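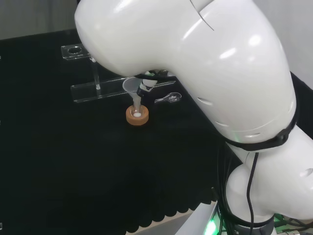 Electrical and Housekeeping Inspection — Mavstead Building, Ground Floor
Date of inspection: 21st October
Report no. 3734
Ratings: S = satisfactory, A = action required, N/A = not applicable

1. Panels and breakers
1.1 Clear space in front of panel Pedach-1: A
Boxed paper stock stacked against the door. Move to the Millet storage room.
1.2 Circuit directory legible and current: A
Directory lists the old kitchen on breaker 6. That circuit now feeds the copy area. Relabel.
1.3 Blanks fitted to unused openings: S
1.4 Signs of heat or discoloration: S

2. Outlets and cords
2.1 Cover plates intact: A
Cracked plate, east corridor, low level by the drinking fountain. Same plate was noted last time.
2.2 GFCI outlets trip and reset on test button: S
All within reach tested. The one behind the vending machine was not tested — machine must be pulled out first.
2.3 Extension cords used as permanent wiring: A
Front desk heater. Remove cord. The heater may stay if plugged directly into the wall.
2.4 Power strips connected in series: S
2.5 Cords across walkways: S

3. Emergency lighting and exits
3.1 Exit signs lit: S
3.2 Battery units hold for test period: A
Stairwell B unit dropped out after almost 59 minutes. Required period is 90. Replace battery, repeat full test in November.
3.3 Exit doors open without key: S
3.4 Corridor width maintained: S

4. Fire extinguishers
4.1 Mounted and visible: S
4.2 Gauge in green, pin and seal in place: S
4.3 Monthly tag initialed: A
Two months missing on the loading door unit.

5. Storage
5.1 Clearance below sprinkler heads: S
5.2 Shelf load signs posted: A
Sinditz shelving, bay nearest the door, has no sign. The other bays are marked 300 lb per shelf. Do not assume the same rating — check the supplier sheet.
5.3 Flammable liquids in cabinet: N/A

General comments
Items 2.1 and 4.3 are repeats. Item 1.1 to be corrected the same day. All others before the November visit, except 3.2, which stays open until the repeat test is logged.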